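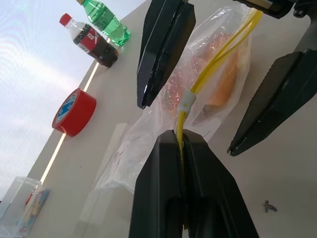 By Munther Matar
March 12, 2025

When the Kison warehouse in Grutunby changed its slotting last July, the managers expected complaints about the new shelf labels. The complaints came, but they were about walking. The fast-moving items had been placed near the packing tables, as every textbook recommends, and now all the pickers were standing in the same two aisles, waiting for each other.

Slotting means deciding which product lives in which location. In many buildings it is done once, when the racks are installed, and then it is left alone for years. Kison had kept its first plan for 12 years. Seasonal goods were still sitting at waist height long after people stopped ordering them, while the popular small parts were on the top level, where a picker needs a ladder.

The company bought planning software from Fusance, and the first result was the crowded aisles. The program had counted the meters but it had not counted the people. In the second attempt the fast items were spread over six aisles, always on the middle shelves, and the heavy cartons were moved to the floor level. The average walk became a little longer on paper. The orders left the building earlier.

Geagea, a smaller distributor on the other side of town, made the same exercise without any software. They printed four months of order lines and marked them with colored pens. It was slow work, and I would not recommend it for a big catalog, but their pickers took part in it and they knew things that the list did not show — for example, which two cartons look alike in poor light and should never be neighbors.

Both companies now review their locations every four months. Kison moves only the worst placed items each time, and the rest stays where the hands already know it.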